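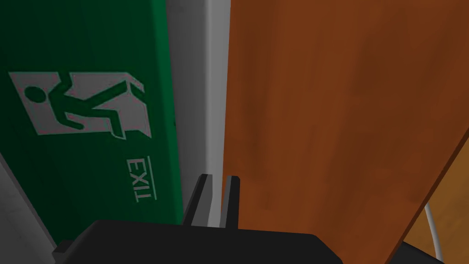

Simulated wrist view: gripper open at the edge of the wooden panel, exit sign to the left.

Pluletti Automation Laboratory
2022-05-20

1/ The laboratory has completed the first stage of its comparison of two parallel grippers for work on doors and cabinet fronts. This thread sets out the method, the main results and the points which remain open. The work was led by Prasetyo Mandagi and Joyce Rweyemamu.

2/ The two grippers are referred to here by their project names. Kerholm is the wider unit, with the longer fingers. Uibo has a shorter housing and a smaller opening. Both were modelled on the same arm and run from the same controller, so that the arm itself would not affect the outcome.

3/ All results in this thread come from simulation. Bench trials will be reported separately, and members of the public and partner bodies are asked not to quote the present figures as hardware results.

4/ The task was kept simple. The arm approaches the free edge of a hinged wooden panel, places one finger behind it, closes and pulls. A trial counts as a success if the panel moves through the full set angle and the fingers keep hold of the edge throughout.

5/ Each gripper was given 1,000 trials. Starting position, panel hinge stiffness and lighting were changed between trials. The same list of starting conditions was used for both units, in the same order.

6/ The trials were divided among 18 room layouts prepared by Ona Šimkus. Some are plain, with a single panel on a clear wall. Others place signs, cables and furniture close to the working edge, as would be met in an ordinary corridor or office.

7/ The view at the head of this thread is of the second type. The green sign fills much of the left side and is seen at a steep angle, with the word EXIT running downwards. The fingers point towards the narrow gap between sign and wood. Approaches of this kind proved the most useful part of the study.

8/ On the plain layouts there was little to choose between the units. Both reached the edge dependably, and the failures were spread evenly across the starting positions. We do not consider the difference large enough to guide a purchase.

9/ On the crowded layouts the units behaved differently. Kerholm's wider housing touched neighbouring surfaces during the final approach more often than Uibo's. Many of these contacts were light, but the controller treats any contact above its limit as a stop, and the trial is then lost.

10/ Uibo's weakness lay elsewhere. Its smaller opening leaves less room for error when the edge is thick or bevelled. If the camera estimate was slightly wrong, the fingertip met the face of the panel and pushed it shut.

11/ Finger length also mattered. Kerholm's longer fingers could reach behind a panel standing only slightly open, which Uibo could not always do. Where the panel began further open, this advantage disappeared.

12/ A note on cameras. Birutė Lukoševičius compared 3 mounting positions on the wrist: low and central, high and central, and offset to one side. Lens and resolution were held the same in every case.

13/ The low central position keeps both fingers in view until the moment of closing, and gave the steadiest final approach. Its cost is that the gripper body hides the lower part of the picture. A cable or other small object near the bottom may be seen late or only in part.

14/ The high position gives a better view of the surroundings but sees the fingertips at a poor angle. The offset position suited left-hand edges and performed badly on right-hand ones. We have kept the low central position as standard for the next stage.

15/ Strong colour close to the camera caused an unexpected difficulty. With a large green surface filling much of the view, the automatic exposure in our camera model shifted and the boundary between wall and wood became harder for the edge finder to place. The fault appeared with both grippers and should be set against the camera settings.

16/ Fixing the exposure for the last part of the approach removed most of these errors. The change has been made in the shared settings file, and users who keep a local copy should update it before running further trials.

17/ On controllers: the comparison used our standard position controller. Sieglinde Petersen then repeated 4 of the crowded layouts with Rarkik, our force-limited controller, which allows the wrist to give way a little on contact.

18/ With Rarkik, Kerholm recovered a good share of the trials it had previously lost to light contact. Uibo gained less, as its failures were mostly of a different kind. Movements under Rarkik were slower, and the time limit for each trial had to be raised.

19/ There are limits to this work. Contact between finger pad and wood is modelled simply, and pad wear is not modelled at all. Cables are drawn in the layouts but do not bend when pushed. Results on cable contact should therefore be read with care.

20/ The wood surfaces in the layouts also share one friction value – a choice made in April to keep run times short. Separate values for painted, varnished and bare wood will be introduced before the next comparison.

21/ Our present advice to project teams is as follows. For panels with clear space on both sides, either unit may be used. For edges close to a wall fitting or sign, Uibo is preferred with the standard controller. Where the panel may be nearly closed, Kerholm with Rarkik is the better choice.

22/ Teams already using Kerholm in tight spaces need not replace it. They should first fix the exposure as described in post 16 and check the contact limit in the controller, which in several older set-ups is still at the original low value.

23/ The layouts, the list of starting conditions and the trial logs are available to partner bodies on written request to Joyce Rweyemamu. Requests should state the simulator version in use, as the older scene files do not load correctly in the current release.

24/ Bench trials will begin with the low central camera and both controllers. A hinged test panel with changeable edge pieces is being built for this purpose. Questions on the camera work may be sent to Birutė Lukoševičius, and all other technical questions to Prasetyo Mandagi.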